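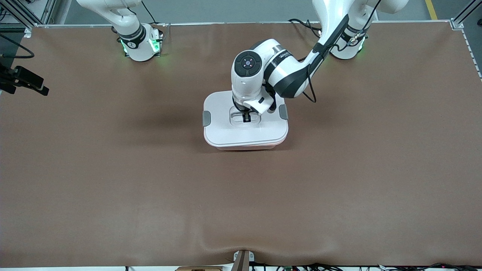 Fanen food boxes back in stock, with a new lid

7/18/25

The white Fanen food box is back on sale at Zornberg after a gap of seven weeks, and the lid has changed. Same box underneath. Same price too, for now.

The old lid was the sore point. It had a raised knob in the middle, which meant the boxes wouldn't stack properly and the top one slid off every time the cupboard door went. The new one is flat, with the handle set down into the middle of the lid so you get your fingers in and lift. Two grey latch tabs, one at either side, as before. The reddish-pink line under the edge of the lid stays as well — Zornberg says customers asked for it, as it's how they tell a Fanen from the plain white ones at the back of the shelf.

Ayman Farah, who buys kitchen goods for the shop, said the first delivery was small and most of it went on the first morning. "We had people ringing up before we'd unpacked it. Lots of them only want the lid."

Lids on their own are coming, but not yet. Farah is hoping for the end of July. They will fit the older bases, he said, as long as the tabs aren't bent. If yours have gone stiff or won't click down, a new lid won't cure much, the trouble is usually in the base where the tab catches.

A few notes for anyone buying now. The box is fine in the fridge and the freezer. Top rack only in the dishwasher, lid off, tabs open. Not for the microwave with the lid on. Let rice and soup cool before closing it up. And the recess in the lid does collect water when it drains the wrong way up — turn it over, or give it a wipe with a cloth before it goes away.

Old lids can be handed in at the Zornberg till. No reciept needed. You get 10 per cent off a new box, one box per lid, and the offer runs for 24 days from today. Lids with cracks are accepted. Lids from other makers aren't, and that includes the Brirkix ones, which look close but have a narrower edge and won't sit right on a Fanen base in any case.

Obeidat, the hardware shop by the bus station, also expects to carry the boxes but hadn't had a delivery when we rang this morning. Staff there are keeping a list of names at the counter. No deposit.

There is one size only at present. A smaller one, meant for packed lunches, was due to come out alongside it and has been put back. Farah had no date for that and wouldn't guess. He did say the lids will not be swappable between the two sizes, so worth knowing before you hand in the old ones.

Limit of 2 boxes per customer untill the next delivery. Zornberg is open its usual hours, back door closed this week for the roadworks, so use the front.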